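Zaten Kitchen Lab
22 April 2025

A few of you asked why our dish unloading demo went quiet, so get comfortable, I'm going to tell it the long way (I'm told I have no other way!). We had a fault, a proper one, and I'd like to share it while it's still fresh.

The job sounds so simple. Arm takes a plate or bowl, arm stands it in the rack in the sink, arm goes back for the next one. We've been running this with the Skilus controller since November and I had grown very fond of it.

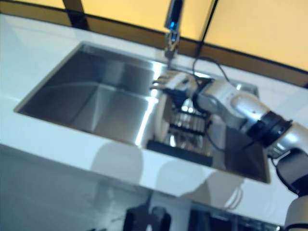 Then on run 34 the gripper let go early. It was only by a hair, but a bowl dropped onto a plate and chipped it, and the arm carried on with its routine as if all was well. That second part bothered me much more than the chip did. A dropped dish is a dropped dish. A robot that doesn't know it dropped one is a safety matter, especially with people reaching in and out of the same sink.

So I hit the stop, swept up, made tea, and started reading logs. The grip sensor was reporting 99 percent closed the whole way through, even with nothing in the fingers. My lovely colleagues on the Bach software side spotted it before I did: the reading was frozen. The controller was trusting an old number!

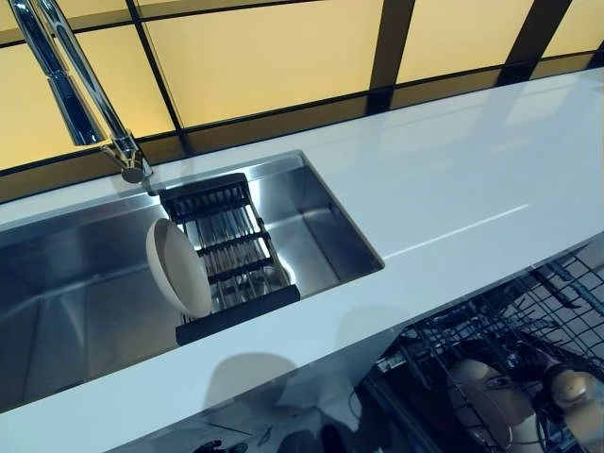
Faults and fixes

We now check the age of every reading. If it's more than 5 milliseconds old the arm stops where it is and waits for a human. We tried 15 first and it let too much through for my liking. It does mean more stops, and yes, they're annoying, and I'd still take them over ceramic splinters.
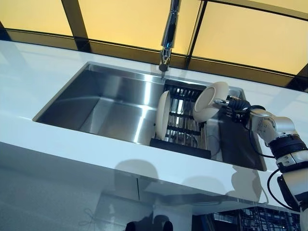

Cables were the other half of the story. The old Orer connector at the wrist could work itself a little loose when the arm bent hard, and that was where the signal froze. I've become a terrible nag about slack ever since. There's a black cable running from the wrist down alongside the arm, and another hanging in a loop near the front edge of the counter, and I now look over both before every run, then give the connector a gentle wiggle by hand with the power off.

If you run an arm near dishes, or near anybody's fingers, please go pull a sensor plug on purpose (safely, nobody within reach) and see what your controller does. I wish I'd done it months ago. Happy to answer questions in the replies, though I may ramble.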